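# Setting Up the Dratholm Handheld Kit for Your First Day of Recording

So your Dratholm kit has arrived, the box is open on the floor, and you're wondering where to begin! I've helped a good many groups through their first day with it (classrooms, a couple of small labs, and one very patient family in Nernmont), and I'm happy to say it gets easier quickly. Set aside a morning, pour yourself something nice, and let's go through it together.

## Before you switch anything on

Charge the handheld gripper overnight. The battery is rated at 4000 mAh, and it arrives with just enough in it to show you the logo and go back to sleep. While that's charging, put the fresh memory card in and format it from the menu, which you'll find under Storage. Please don't format it on your laptop. Selorm Lamptey, who answers the support mail, will tell you kindly but firmly that this is the cause of half the letters he gets.

Next, choose your room. You want a good stretch of open floor and steady light. Daylight is lovely, but it shifts over a long session, so turn the ceiling lights on at the start and leave them on, even if it's bright out.

## Marker, strap and first check

1. Fix the square marker to a flat surface on the arm or stand you'll be working with. Press from the middle outward so no bubbles stay under it.
2. Slip your hand through the grip and tighten the strap until the tool doesn't wobble when you turn your wrist.
3. Hold the power button until the light goes solid.
4. Open and close the fingers slowly, 6 times, all the way each time. The software uses this to learn their full travel.
5. Take a short test recording of the room and play it back before you do anything else.

I know step five is the one everyone wants to skip. I skipped it myself for most of January and lost a whole afternoon's work to a smudge.
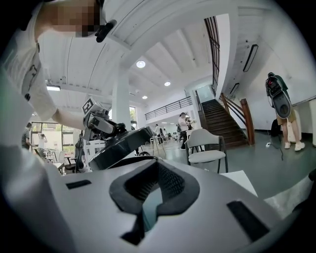 Marker placement deserves a little more of your time than the quick-start card gives it. The software looks for the black and white square and works out from it where everything else is, so it needs a decent view of the whole pattern. A tilt is fine, and you can see one on top of the gray and black arm, where the tag sits at an angle. What you want to watch for is anything passing in front, and a helper's forearm reaching toward the arm is the usual culprit, so agree on who stands where before you press record. The lens is very wide, too, and it bends straight things like stairs and ceiling beams toward the rim. Leave the correction setting on "Wide" and let the software sort that out for you.

## Your first real recording

Pick something small and dull. Moving a cup from one side of a table to the other is perfect. Start with your hand still for a moment, do the task at an easy pace, then hold still again before you stop. If you fumble, just carry on to the end and mark the take with the side button, and you can decide later whether to keep it.

Afia Quaye, who runs our beginner sessions, likes to have people work in pairs, one recording and one keeping an eye on cables and chair legs. I've come around to her way of doing things. You'd be surprised how quickly a cable finds your foot when you're staring at a cup!

## If something isn't right

**The light blinks and won't go solid.** The card is full or isn't seated. Take it out, put it back until it clicks, and try again.

**The marker is found, then lost.** Wipe the lens with the cloth from the lid pocket, then look for glare on the tag. Turning it slightly away from a window usually does the trick.

**The fingers stop short.** Go back and repeat the slow open-and-close from the first check.

When you're finished for the day, copy your takes over with the Irnier app and wait for the green check mark before unplugging. Then loosen the strap, put the gripper back on its charger, and store the spare markers flat in their sleeve.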